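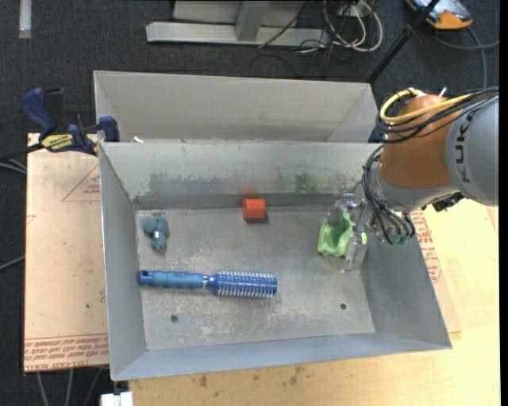

gatepost5
Trying to reach the Oberholzer office in the Millon Building. My directions say use the Gruswood Avenue door, but the map pin is on Tasura Street. Which one?

rdk_transit
Tasura Street. The Gruswood door only serves the bank on the ground floor. Take the elevator to 3, turn left.

mapleform
Disagree. The Gruswood door has a stairwell to all floors – I used it in March.

rdk_transit
That stairwell is exit only now. It locks from the inside at 5 p.m. and has no handle on the street side.

mapleform
It had a handle in March.

gatepost5
Is there parking?

lotwise
Rear lot, entrance 500 feet past the light on Tasura. 2 hour limit. The signs say customers only, but that covers every tenant in the building.

rdk_transit
Not the row along the fence. Those spaces are leased to the bank.

gatepost5
OK, Tasura door and rear lot. Thanks.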